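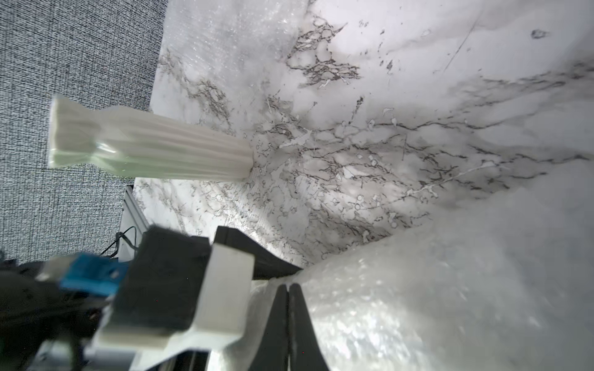

Aminu Shehu expected to lose his job when the robot arms came to the packing hall at Godura. He had packed vases, bowls and lamps there for years, and a machine that picks things up seemed to do the same work. He still works in the hall, but his day has changed.

What is automation?

Automation means that a machine does a task, or part of a task, that a person used to do. A dishwasher is automation. So is a door that opens when you walk toward it. At Godura, the automated task is moving goods from a table into a box.

How does a gripper hold a vase?

A robot arm has joints, a bit like your shoulder, elbow and wrist. At the end is a gripper. The kind used for this work has two fingers that move toward each other until they press on an object. The press is called grip force. Too little force and the vase slips. Too much and it cracks.

Shape matters too. A vase with ribs is harder to grip than a smooth block, as the fingers may touch only the high parts of the ribs. A vase lying on its side can roll. The narrow neck may be a good place to hold, or a weak place that breaks. A small camera near the gripper helps the computer find the vase and choose where the fingers should go.

Patterns can confuse a camera. Dark lines on a tabletop may look like the edge of an object. See-through wrapping is also difficult, because it shines and changes shape when touched.

What do the people do now?

Before the arms, 24 people packed by hand. Today 18 of them pack the items the arms cannot handle, and six have new tasks. Aminu is one of the six. He checks the grip settings each morning and shows the arm how to pick up new products. This is called teaching. He moves the arm through the motion, and the computer stores each position.

He lifts less, and his back hurts less. He also stands alone for longer, and he misses talking across the table. Two workers asked to go back to hand packing after a month, and they did.

Who decides?

When an arm stops, a person must decide what happens next. Every arm has a red stop button, and any worker may press it. The arm starts again only after someone has checked the table.

Words to know

Gripper: the part of a robot that holds things.
Grip force: how hard the fingers press.
Teaching: showing a robot the positions it should move through.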